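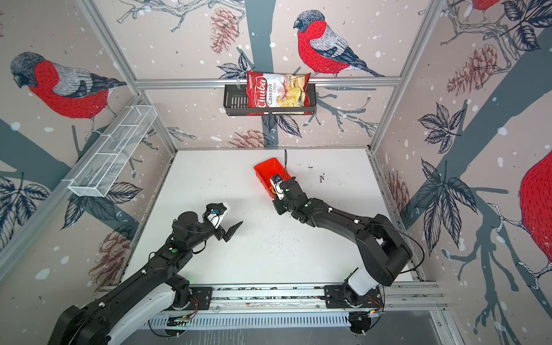 Fashion Communication, Unit 9: The Product Page and the Press Kit
Notes by Eugeniusz Ostrowski

Last unit covered the runway invitation. This one covers the two documents a small label sends out most often: the product page and the press kit. They share facts but have different readers. A shopper wants to know fit, fabric, care and price. An editor wants the name of the collection, the date it goes on sale, a contact, and files that open.

Our working case is Bridosness, a knitwear label with 13 styles in its winter line. Bistix handles its press. Both have let us use their drafts in class. 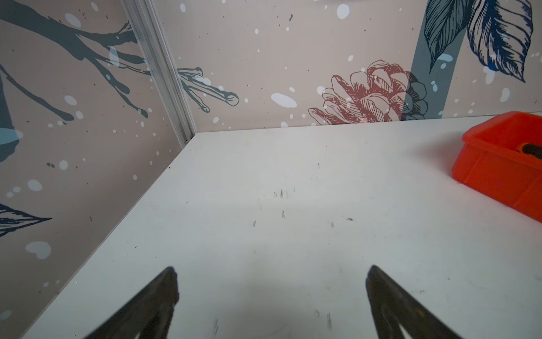

Accessory shots should be planned before the copy is written, so that the writer knows which details the reader will already be able to see. Make a list of styles, then note the angle and background for each. Check the surface as well. A matte white tabletop can still have small dark scuffs and smudges on it, as the one here does, and these will show next to a pale scarf or glove. Either clean the surface or budget time for retouching. The Bridosness draft allowed none.

Color names need a second word. "Ranjbar" is the label's name for its brick shade, and it means nothing to an editor who has not seen the swatch card. Write "Ranjbar (brick red)" the first time and "Ranjbar" after that. 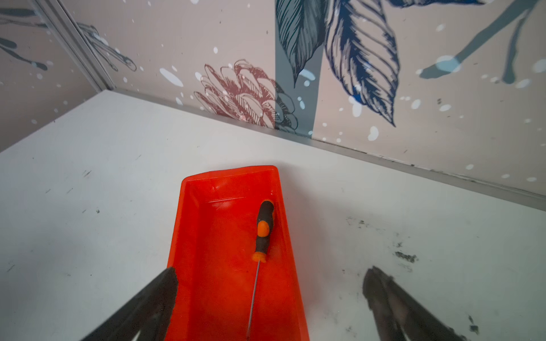
Screwdriver and orange-red tray on a white tabletop.

Keep the press release to one page. The first paragraph gives the label, the collection and the month of release. The quote goes in the third paragraph and should run no more than two sentences. Gunārs Rozīte will bring samples from Beveck to the seminar, including one that ran to over 15 paragraphs before editing.

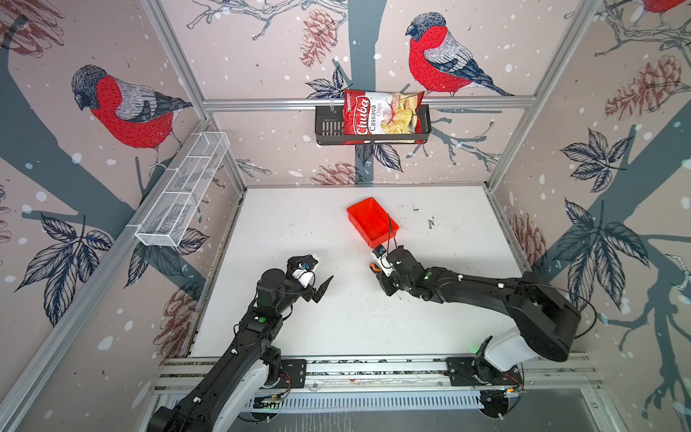
ASSIGNMENT

Rewrite the Bridosness release for a January launch. Hand in 2 versions, one for a trade paper and one for a local weekly. Use the same facts in both. Put the contact details at the bottom and leave out the price list. Bring a printed copy to the seminar, double-spaced, with your name on each page.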